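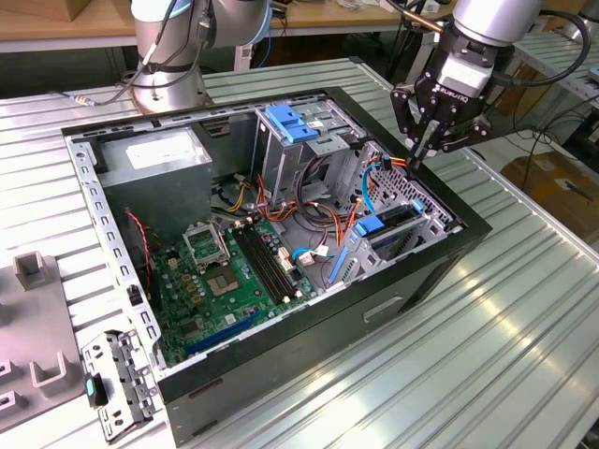

*Tower on its side, panel off. CPU socket open, both memory slots empty.*

# Old desktop teardown: questions we keep getting

Zasdale parts bench. Updated in June, will add more when there's time.

**Do I need to take the whole thing apart before I bring it in?**
No. Bring it closed if you want. If you do open it, bag the screws and tape the bag inside the case.

**What do I unplug first?**
Wall cord. Then hold the power button in for 20 seconds. Then monitor, keyboard, everything else on the back. Only then the side panel.

**Standing up or lying down?**
Lying down, open side facing up. Much easier to see where the cables go, and heavy stuff doesn't drop on the board when it comes loose.

**Cables are a mess. Cut them?**
Please don't. A cut power lead means the whole supply goes to scrap. Pull by the plug, not the wires. Most of the big ones have a little clip you squeeze. Stuck? Wiggle side to side, slowly.

**Which cable is the hard drive one?**
Two of them usually. Flat thin data cable (SATA, blue on the one up top, could be red or black or whatever on yours) and a power lead. Take both off before you try to move the drive.

**What are the blue plastic bits?**
Latch and rails. On a lot of office towers anything colored plastic is meant to be moved by hand, no screwdriver. Keep the rails!! We get plenty of cases with the rails gone and then a drive won't sit right in the cage.

**Do you keep the hard drive?**
Up to you. Take it home, or leave it and we wipe it. Wipe is free for the first 2 drives, after that ask at the counter. We can't get files back for you once it's wiped, so check first.

**How do I get the processor out?**
Cooler off first. Lift the lever, flip the metal frame up, pick the chip up by its edges, straight up. Don't touch the socket. On some boards the pins are in there and one bent pin is the end of it.

**Memory?**
Push the clips at the ends of the slot outward, stick pops up. Edges only. Put it in an anti-static bag, not a sandwich bag.

**Can I open the power supply?**
No. Not even unplugged. Comes out in one peice and stays in one piece.

**How long does it take?**
First time, roughly 67 minutes for a full strip. Faster after that.

**Do I need a wrist strap?**
We have them on the bench, use one. At home, touch bare metal on the case before you reach in and every so often after.

**What don't you take?**
Tube monitors, swollen batteries, anything that's been in a flood. Trolberg takes monitors, call them before you drive out.

**Case is dusty inside, should I clean it?**
Quick blow out with canned air, outdoors. No vacuum, no wet wipes.

**Can I buy parts?**
Yes, tested ones, back shelf. Bring your model number or a photo of the lable. Bin 13 is untested, as is, no returns.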